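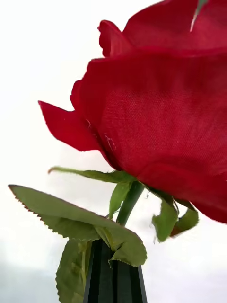 A fabric rose, seen from slightly below. The weave shows, and so does the lint.

Kirsten Landry has opinions about lint. "It's the first thing people see and the last thing they clean," she says, picking at a silk peony with a strip of masking tape wound backward around two fingers. "They'll spend an hour on the bow."

Landry runs Lapointe, a rental business that supplies artificial flowers to restaurants, dentists and, every May, an alarming number of proms. She keeps 440 stems in what was once her dining room. The dining table is still in there somewhere. She eats in the kitchen.

Red roses are the workhorses, and she is not sentimental about them. "People want a red rose to look like it did when they were nineteen and somebody cared. I can give them polyester." She likes the cheap ones where you can see the threads in the petal. The coated kind bothers her. "A coated rose looks like it's been dipped in salad dressing. With a plain weave, at least it's cloth and it knows it's cloth."

What gives a fake away, in her view, is rarely the bloom. She goes straight to the underside, to the sepals, those thin green strips that spread out beneath the head. "If they're all perfectly flat, it came out of the bag that morning. Twist one. Let one hang down. A real rose isn't standing at attention."

Her business partner, Harvey Lavoie, handles deliveries and disagrees with her about steam. Landry steams everything that comes back creased. Lavoie thinks creases are what petals are made of. "She ironed a tulip once," he says from the hallway. Landry says it was a lily, and that it was a low setting.

The worst job they ever took was a hotel lobby that wanted 80 roses replaced overnight, on a Monday, in a shade the manager described only as "more red." Landry brought five samples. He held each one up to the window, where the petals went scarlet on the folds and nearly burgundy in the creases, and announced that they were all different colors. "They were all the same rose," she says. "He was turning it."

He chose the third one.

Does she ever buy real flowers? She puts down the peony and thinks about it for longer than the question deserves.

"My sister sends them on my birthday," she says. "They're very nice. They drop bits everywhere."

She goes back to the tape.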